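Workshop notebook, Room 2, Belton building
June, entry begun 09.40
Entered by: Arnar Nørgaard
Copy to: Aslak Wikström

Subject: wall finish and recessed niche, condition before the shelving order

The long wall was inspected this morning ahead of the order to Ketilsson. The purpose was to decide whether the recess can be used as it stands or must be lined first. Furniture was left in position throughout.

The wall was repainted in white under the Solatwood contract and has had time to harden. Under the hand it is even, with no ridges at the joints. The plaster was tapped at intervals along its length and sounded firm, except for a short stretch near the far corner, where the note was duller. That stretch has been pencilled on the plan and is to be tapped again when the heating is off.

The drawing gives the recess a clear height of 600 mm at the near end. I did not check this with the steel rule, which was out on loan to the Umevance job. The figure should be treated as unconfirmed until it has been measured at both ends and at the middle. 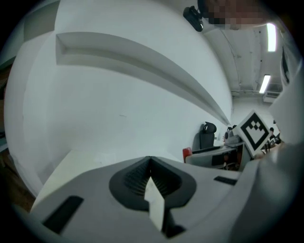 Room 2, long wall with recessed niche; small mark on the wall below it.

The mark below the niche is faint. It did not lift with a dry cloth. A damp cloth was not tried, as the paint maker's sheet could not be found in the file. Aslak is asked to bring the sheet from the store so that the correct cleaner can be used. If the mark remains after cleaning, a single coat over the whole wall is preferred to a local repair, which would show in side light.

The inner face of the niche looks darker than the wall. I take this to be shadow. The same paint was specified for both, and a card painted from the remaining tin matched in each place when held flat against the surface. No change to the colour is proposed.

Fixings. The original request was for 4 brackets inside the recess. Having looked at the depth again, I recommend 3, spaced evenly, with the end one kept clear of the doubtful plaster. The boards should be supplied slightly short and scribed to the corner on site, the corner being out of square by nearly 2 mm over the height of the recess. Ketilsson will need to be told this in writing before cutting.

The white surface against the wall is to be kept clear until the fixing is complete. Drill dust should be caught at the hole and the top covered with a sheet.

Outstanding:
Measure niche height, three positions (AN)
Paint sheet from store (AW)
Repeat tapping near far corner (AN)
Amended bracket quantity to Ketilsson, after AW has agreed it

11.15. Aslak has read the above and agrees to the reduced number of brackets. He asks that the order be held until the measurements are entered on the drawing.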